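October 4, 2025

Cable task again, both arms. Started the morning at 279 accepted episodes and wanted the two-handed handoff settled before adding more. The upper gripper holds the cable, the lower one takes the plug, and the upper one is supposed to let go only after the lower has closed fully. In yesterday's set I released early in 6 episodes. I marked those as failures and kept them in a separate folder – Renata Kołodziej wants them for the recovery split.

Changed the grasp point as well. Closing on the boot alone lets the plug rotate, and the policy then learns to chase the rotation. I now close across the plug and boot together.

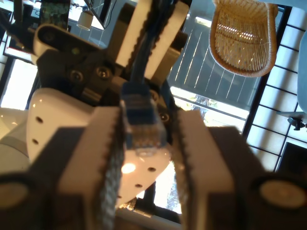

Teleoperation lag was worse after lunch. Restarted the Ternell controller, no change. Moved the logging to the second drive and the lag went away, so the writes were probably blocking the control loop. Must tell Zbigniew Nowicki, as the Plitville station has the same setup.

Light is still a problem. Fixed exposure on the wrist view since June, and the windows still wash out part of it when the arm swings left. I left the blinds as they were and recorded anyway. The model will have to cope with it at Brekbridge.

Eight good episodes in the last block, four discarded for a slack cable. Labels not done. Relabel the release step first tomorrow, then start on the socket side.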